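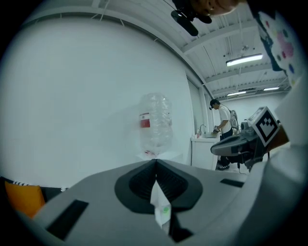 Flidamthorpe, 2 September 2022

Thread: Left gripper drops tracking when the right one crosses in front

kuhlmann_k
Knut Kuhlmann here, Flidamthorpe site. We run hand-held pairs on Rorkus firmware. The left unit loses its pose for a moment whenever the right one comes close, then returns with an offset. Out of 1,351 takes I have had to reject 58 for this. The fault log gives code 42 each time, with no text. The job is folding and pinching small paper items, so the hands are close together most of the time. In the view above the left pad has the paper and the right unit's marker is tilted well over.

drustik_fan
Code 42 on Rorkus is a marker pose jump. A square marker seen at a steep angle has two possible solutions and the solver flips between them. Turn on the temporal filter.

pell77
Disagree. If it were only the flip, the right unit's pose would jump and the left would be fine. He says the left one goes. I would look at the lens calibration first. With a fisheye that wide, errors near the rim are large, and the second gripper sits on the right side of the view.

drustik_fan
The left pose is corrected from the relative pose of the pair. A bad right marker pulls the left with it. Page on "pair constraint" in the Kazmi notes.

kuhlmann_k
Filter was already on. I switched the pair constraint off and ran 40 minutes. No code 42, but the left now drifts slowly against the plain white wall.

pell77
That would fit a lack of features. A large blank wall gives the tracker very little to hold on to. Put some printed sheets up.

mossgate
One safety point. If these takes are replayed on an arm, an offset is a position error at full speed. We had a Drustik arm strike its own table in January from one bad take. Reject on the code automatically, do not rely on someone spotting it.

drustik_fan
Agreed on that. I still would not leave the constraint off – you lose the distance between the hands.

kuhlmann_k
Auto-reject is in place. Sheets go up next, then recalibration, then the constraint back on. Will post the logs for each step separately.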